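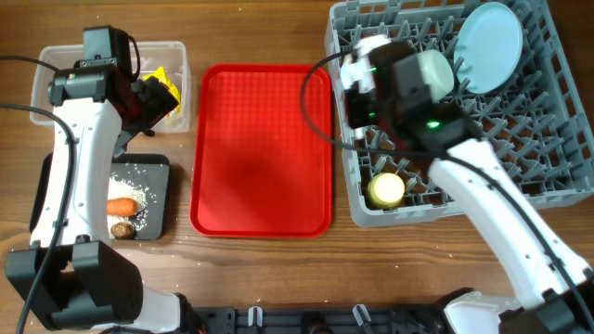

Figure 2. Red tray on the wooden table, with an arm to either side.

3.4 Matching names to the parish registers

I came to the Clernow burial registers in September, thinking the job would take me a fortnight. It didn't! The roll in the church porch has 178 names on it, and the registers for the same years run to 2,000 entries, many in a hand so cramped that I kept mistaking Yeoh for Yeo (both families lived in Brangate, which didn't help).

My method was plain enough. I took each name on the roll, looked for a baptism first, then a marriage, then a burial, and wrote down whatever turned up. Where the spelling wandered I kept every version. Anisa Khoo went through the same names on her own, without seeing my notes, and we compared lists at the end. We disagreed on 34 of them, mostly cousins sharing a Christian name, and I've left those as "unsettled" in the appendix. I'd sooner have a gap than a wrong grandfather.

The chapel families gave me the most bother, as their children were often not baptised in the parish church at all. For these I fell back on the school admission book, which gives a father's name and a farm but hardly ever a mother's.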